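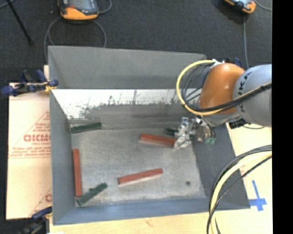
Teaching by hand, week three

I promised myself I would write these up more often, and then of course I didn't, so there's a bit of catching up to do. The short version is that I have spent most of my evenings since the last post steering a robot arm into a bin of red and green blocks, over and over, so that it can learn to do the steering without me.

The idea is simple enough to explain to my mother (I tried, and she was very patient). I drive the arm by remote control, it picks up a block, I carry the block out over the wall of the bin and let go, and the computer keeps a record of every little movement along the way. Do that enough times and you have something to train on. My count stands at 937 good demonstrations, and the goal I wrote on the whiteboard back at the start was 3000, so there is a lot of winter left in this project!

What surprised me most is how much of my own mood ends up in the data. On the nights I'm fresh I come down slowly, line the gripper up with the block and close it gently. After an hour or so I start cutting corners, literally — I swing in at an angle and brush the wall on the way out. The first policy I trained had picked up that exact swing. It was a bit like hearing your own laugh on a recording.

The corners are the hard part. A block lying out in the open is a pleasure, but one that's snug against a side wall leaves hardly any room for a finger to get in beside it, and I have to nudge it away first. For a while I threw those attempts out because they looked clumsy. Then I went back and kept 14 of them, trained again, and the arm began trying a nudge of its own. It missed, mostly, but I was so pleased I made a pot of tea and watched it miss for around 17 minutes.

I've named the training runs so I can keep them straight. Zarby was the one with the swing, and Bresteck is the one that nudges. Bresteck still has a habit of hovering over a block as if it's making up its mind, and I'm fairly sure it got that from me too.

Next up is shuffling the blocks more thoroughly between tries. I tend to drop them back in the same lazy way, and I'd like the harder spots to come up more often. I also want to try shorter sessions, with a proper break in the middle.

Posted 2 March 2023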